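Slide 1 – Title
Cold chain for table eggs: what the temperature logs tell us
Speaking time 35 minutes, questions after. Ask people to hold the costing questions until slide 6.

Slide 2 – Scope
Talk covers grading floor to store shelf. Barn ventilation and flock health are out of scope. All loggers were Losix units, one reading every five minutes, clocks checked against the dispatch computer before each run. Two sites: Bustov (grading and packing) and Tirnon (distribution). Same carrier between them throughout.

Slide 3 – Why eggs cool slowly
Shell eggs hold heat. A single egg on a rack comes down to room temperature fairly fast, but a full pallet doesn't behave like a single egg. The centre cases are insulated by the cases around them, and stretch wrap makes it worse. Point to the two curves: outer case in grey, centre case in black. The gap at hour 17 is the number to remember.

Mention carton type here. Moulded pulp and foam both slow the air. Vent holes help only if they line up with the vents in the outer case, and at Bustov they didn't until the case supplier changed the die.
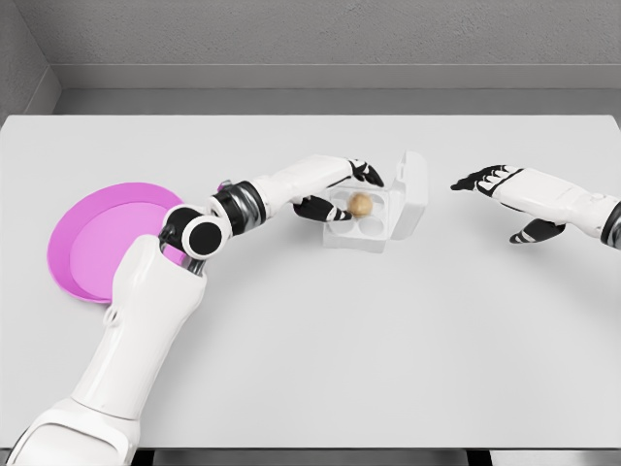

Slide 4 – Condensation
Cold eggs moved into humid air will sweat. Moisture on the shell can help bacteria through the pores, so a brief warm spell on the dock matters more than the average temperature suggests. Read out the dew point for a typical July afternoon from the table. Don't go through the whole table – it's in the handout.

The dock at Tirnon has no air curtain. Door-open time was logged by a contact switch. Longest single opening was during the Friday afternoon load.

Slide 5 – Results
1495 logger hours in the set after dropping two units with flat batteries. Nearly 80 per cent of the time above the limit happened on a dock, not in a truck. Pause on this, people expect the truck to be the problem.

If asked: the limit used was the site's own, which is tighter than the carrier's contract figure.

Slide 6 – Changes made
Pallets now sit unwrapped in the cooler overnight and get wrapped just before loading. The Fiadzo scheduling sheet was changed so that egg loads go first, before the dry goods. Labour cost went up slightly on the early shift. No change to truck settings.

Slide 7 – Still open
Centre-case readings for the jumbo size. Effect of half-full pallets. A second summer of data from the dock.

Leave this slide up during questions. Handouts are by the door.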